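Demonstration gathering (robot learning)

Demonstration gathering is the job of recording a robot doing a task over and over so that a learning system has something to copy. People also say "demo collection" or just "collecting." I've been at it in Prornberg since last June, so I'm writing this entry from the bench side and leaving the math to the other pages.

The basic unit is the episode. One episode is one try at the task, start to finish, with the camera views and the arm's joint positions saved together. A person drives the arm, and the system later learns to match what it sees with what the person did. Simple enough on paper – your wrists will tell you another story by lunch!

Camera views

Most setups I know use at least two kinds of view. A fixed camera takes in the whole work area, and a small one rides along at the wrist and looks past the fingers.

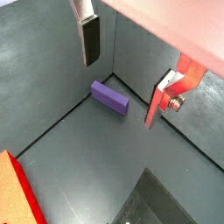
The wrist view is the one I'd fight to keep. It shows the gap between the fingers right when the grip matters, and a small foam piece that's a speck from across the table fills a lot more of the picture up close. The trade-off is that it swings around with every move, so beginners find it hard to watch on playback (I still get a little seasick).

Tasks

Shape sorters are popular because they're cheap, soft and harder than they look. Ours is a foam slab with nine cutouts, three rows of three. We also use a black holder for a purple piece, and the gripper comes at it from above.

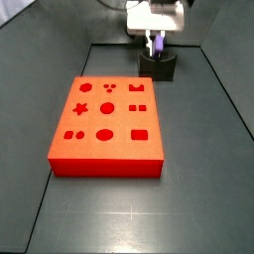 Hatem Tawfik, who trained me, likes to keep a set to one narrow goal and change only the starting spots. Yayra Wumbei mixes everything from day one. I lean toward Hatem's way for the first 60 episodes and Yayra's after that, but I've seen good results from both. Our set at Ledesma, known as Wetudel, has 920 episodes recorded, and 847 of them passed review.

Review and labeling

Each episode gets watched by someone who didn't drive it. Wanda Marchetti wrote our rules: mark the start, mark the end, note any drops or regrips, and flag long pauses. A slow episode can stay. One where the driver stopped to scratch an ear probably shouldn't – the system will happily learn to wait too.

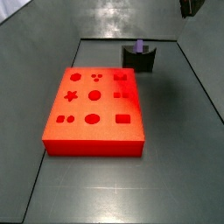 Related pages

Teleoperation
Episode review
Grippers and finger pads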